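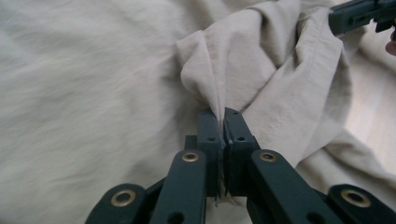 Section 4 of the Wadevden Robotics Club handbook sets out the procedure for recording cloth-handling demonstrations with the paired hand-held grippers. It applies to all members working on the Clanent folding project and should be read together with Section 3 (Care of Equipment). Cloth is the most demanding material in the project and members are expected to practise before any recording is kept. The hold required throughout this section is the gathered pinch, in which a fold of the fabric is drawn up between the two fingertips and the remainder spreads out from it in creases. A pinch of this kind may leave a few thin threads hanging in the gap between the fingers, and these are to be dealt with as described in 4.4.

4.1 Before the session

1. Sign out both grippers and one memory card from the equipment cupboard. Enter the card number in the log.

2. Check that each gripper opens and closes fully without sticking. Work the handle slowly several times and watch the linkage on both sides. The two sides should move together.

3. Check the screws in the fingers. A loose screw must be tightened with the small driver kept in the lid of the Skolline case. Do not use a powered driver.

4. Sweep the floor of the working area and remove shoes, bags and cables.

5. Select a cloth from the Fairweather box. Cloths are to be used as they come out of the box and should not be ironed.

Note: Members under 16 may carry out steps 2 to 5 but must ask the session supervisor to sign out the equipment.

4.2 Taking the cloth

1. Drop the cloth on the working area from waist height. Do not arrange it by hand.

2. Start the recording and hold both grippers still until the indicator light is steady.

3. Lower the first gripper with the fingers open. Bring the fingertips to the cloth and push them gently together so that a fold rises between them.

4. Close the fingers and lift by a hand's width. If the cloth slips, open the fingers, return to the starting position and try again. The attempt is still to be kept.

5. Bring the second gripper in from the other side and take hold of a nearby edge.

6. Draw the two grippers apart until the cloth between them hangs straight, then lay it down and release both together.

CAUTION: Keep fingers clear of the linkage while the handle is being closed. The arms pass close to one another and can trap skin. Long sleeves must be rolled to the elbow and lanyards removed.

CAUTION: Do not pull against a cloth that has caught in the mechanism. Stop, open both grippers and free the cloth by hand.

4.3 Pace and length of recordings

Movements should be steady and no faster than a member would use when folding laundry at home. Quick sweeps of the cloth blur the picture and make it difficult to judge where the edges lie.

Each recording must be no longer than 72 seconds. Longer recordings are rejected by the club's upload page and have to be made again. The project target for the spring term is 790 accepted recordings, shared among all groups. A member may record for 47 minutes before handing over to a partner.

4.4 After each recording

1. Stop the recording before putting either gripper down.

2. Open the fingers and look between them. Remove threads and lint with the soft brush. Threads still attached to the cloth are to be cut with scissors and never pulled.

3. Write the outcome in the log using one word only: complete, partial or dropped.

4. Shake out the cloth and drop it again for the next recording.

Note: A cloth with a badly frayed edge may continue in use until the end of the session. It should then be placed in the repair bag and its label noted in the log.

4.5 Faults and queries

Gripper does not close fully: check for cloth or lint behind the fingers. If none is found, withdraw the gripper from use and attach a red tag.

Fingers meet out of line: loosen the finger screws by half a turn, press the fingers together and retighten.

Recording does not start: change the battery, then the memory card, in that order.

Faults not listed here should be reported to Heather Costigan, who holds the spare parts. Questions about the log or the upload page should be sent to Coralie Whitcombe before the February review. Form 2 (Equipment Fault) is kept inside the cupboard door.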